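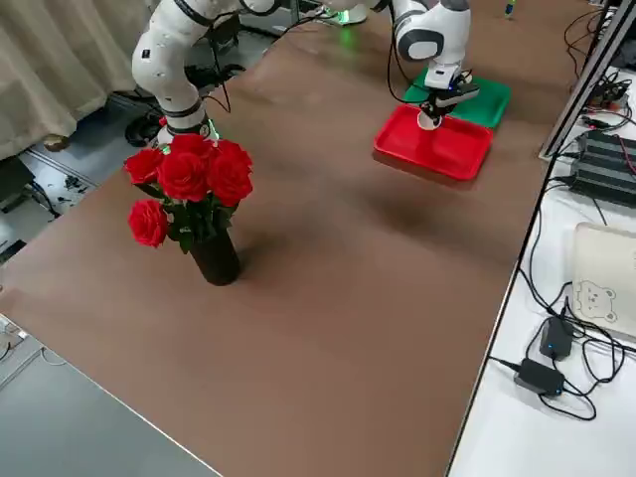 The brown table with the red and green trays on it, ground floor.

Tevham Workshops: end of May walk-round, ground floor and yard
Done by me, Cadi Pumphrey, May 31, 2025, with Fulvio Bellini carrying the ladder and disagreeing with me

Right, same form as last time, same marks. OK means OK. LOOK means it wants somebody's attention before the next walk-round. FIX means please do it this week, and I'll be chasing. I've put my comments under each line as the boxes on the old form were far too small for me (I do go on, I know).

1. Front door and porch
Door opens fully from inside without a key: OK
Closer shuts the door by itself: LOOK
It shuts, but it takes its time, and on a windy day I think it would give up halfway. Fulvio had a go with a screwdriver and made it slam, so he put it back to slow. We can live with slow for now.
Mat flat, no curled edges: FIX
The left corner is up again. I caught my toe on it coming in, and I was looking for it! Tape won't do, we've had tape. New mat please.

2. Corridor and ways out
Corridor clear for its full width: FIX
Two bikes and a roll of carpet. The bikes had gone by the time we came back round, the carpet hadn't. If it's yours, it has till Friday.
Exit signs lit: OK
All of them, even the one by the kitchen that used to flicker.
Back fire door opens on one push: LOOK
Took me two pushes and a bit of shoulder. I think the frame has swollen — it did this last October as well, and planing a sliver off the bottom sorted it.

3. Extinguishers and blankets
In place, on their brackets: OK
Pins and seals unbroken: OK
Service labels in date: LOOK
All in date, but the one by the stairs has a label so faded I had to hold a torch sideways to read it. Could Gadex write us a fresh one when they next come?
Fire blanket in kitchen: OK
Still hanging behind the tea towels, mind. Please hang tea towels somewhere else.

4. Electrics you can see without a screwdriver
Plugs and sockets, no cracks or scorching: OK
Extension leads not plugged into each other: FIX
Office, under Fulvio's desk. He says it's temporary. It was temporary on my last sheet too, I looked it up.
Cupboard for the meter kept clear: OK
Lovely and tidy in there, whoever did that, thank you. Meter read 2,698 while we had the door open, so I've written it here for the file.

5. Kitchen
Hot tap not scalding: OK
Fridge seal: LOOK
It's perished along the bottom. Food's keeping fine but the motor never seems to rest. A new seal from Pisera is £30 plus postage, and a new fridge would be £250, so I know which I'd try first.
First aid box full: FIX
No plasters at all, and only one eye wash left. There are plenty of slings! I've started a list inside the lid, so please write on it when you take the last of something.
Steps stool, all feet on: OK

6. Toilets
Floor dry, no drips under basins: OK
Lock can be opened from outside in an emergency: OK
You need a coin for it. I've left one on top of the door frame, please don't spend it.
Pull cord hangs to the floor in the accessible loo: FIX
Somebody has tied it up in a neat little knot again, I suppose to mop under it. If a person has fallen they can't reach it up there, and that's the whole reason it's so long. I've undone it. Please leave it down, mop round it, and tell anyone who cleans for you as well.

7. Yard
Gate latch: OK
Drain cover sits level: LOOK
It rocks if you stand on the near side. Not enough to trip on yet. Fulvio thinks a bead of mortar would do it, I think the whole cover has bent. We left it at that.
Outside light on its sensor: not checked
Too sunny. I'll pop by one evening and add it in pen.
Rahman's skip, nothing hanging over the sides: OK

The gate code goes back to 921 from Monday, so scrub out the one on your old sheet. Anything I've missed, put a note under the office door or catch me at the kettle. Mat, carpet and plasters first, please.

C.P.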